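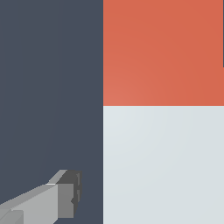 April, gone eleven at night

Finally back from Lanow and my feet are in a washing-up bowl as I write this (bliss!). Hacer talked me into the long way round by the reservoir, 17 miles of it, and I said yes before I'd looked at the map, which is very like me. Lovely though. Lambs everywhere, and the blackthorn just going over.

We stopped at Kadrić for lunch and I had the bean soup and then, I'm afraid, Hacer's bread as well. She was telling me about the allotment, how the broad beans have come up all along one side and hardly at all on the other. Mice, I said. She thinks pigeons. 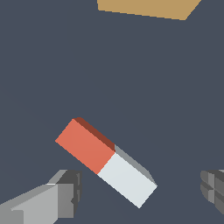
Coral one end, nearly white the other.

Gunther Hellwig rang while we were putting our boots back on. He wants the choir to do the Endetti piece after all, the one with the horrible alto line, and could I learn it in two weeks? I said I'd try. I could hear him turning pages the whole time he talked.
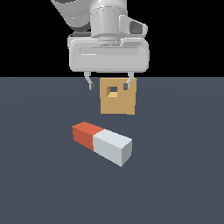

Anyway, the piece. I had a go at it in the bath just now and got as far as bar 325 before I lost the tune completely and had to top up the hot water. Must ask Hacer if she still has her old copy with the breaths pencilled in.
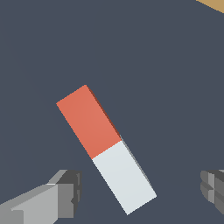
Also must remember: ring the dentist, soak the peas, take Amico to have his claws done (he has shredded the arm of the green chair again, wicked cat). And buy plasters, the big sort. Bed now, the water's gone cold.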